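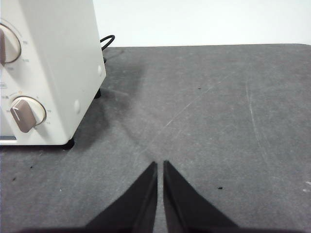
Horkeck knob-turning method

The Horkeck method is a way of teaching a robot arm to turn the knobs and dials found on ordinary kitchen appliances, using only the view from a small camera at the wrist. It takes its name from the Horkeck laboratory in Danbridge, where it was first put together, and it is best known for its work with toaster ovens, a homely sort of appliance that turns out to hold a good many puzzles for a machine with two fingers.

Background

Most of us set a dial without giving it a second thought. We reach out, feel the grip between finger and thumb, and let the click or the drag of it tell us the rest. A robot with a simple two-finger gripper has to work much harder, and the earlier Danbridge programs depended on a fixed camera looking down from above, which often lost sight of the knob just as the arm moved in front of it. Moving the camera to the wrist helped a great deal with that, though it brought a new worry of its own: from a starting pose off to one side, a good part of the appliance may lie outside the view, and the knobs may be seen at a steep slant.

Method

The method works in two stages. In the first, called the approach, the program looks for round dials on the front of the appliance and estimates which way each one faces. A dial seen at an angle looks like an oval, and the shape of that oval gives a fair idea of how far the arm must swing to meet it head on. The fingers stay open all through this stage.

In the second stage, called the turn, the program reads the slant of the grip that runs across the dial. A toaster oven with chunky darker knobs on pale discs is a kindly subject here, as the contrast makes the slant easy to pick out, and a white indicator line is a welcome extra. The wrist is rolled to match, the fingers close on either side of the grip, and the arm turns in small steps, checking the view after each one. Printed scale marks are not read at all. They tend to blur at the distances involved, so the wanted setting is given as an angle.

Training and results

The training set, known as Urnmont, holds demonstrations gathered from 32 starting poses, with the arm guided by hand. The first full results were presented at a workshop in Colombo on Saturday, March 24, 2018, and covered 7 appliances. Knobs mounted one above the other proved the hardest, and the lower knob of a pair was sometimes gripped when the upper one was wanted. A revised version released that July added a step that compares the two dials before the arm sets off.

Limitations

The method assumes a knob with a raised grip across its center, and smooth round knobs are still handled poorly. It also has no sense of force beyond the motor current in the fingers, so a stiff dial can slip in the grip and leave the program believing that it has turned.

See also
Wrist-mounted cameras
Learning from demonstration
Visual servoing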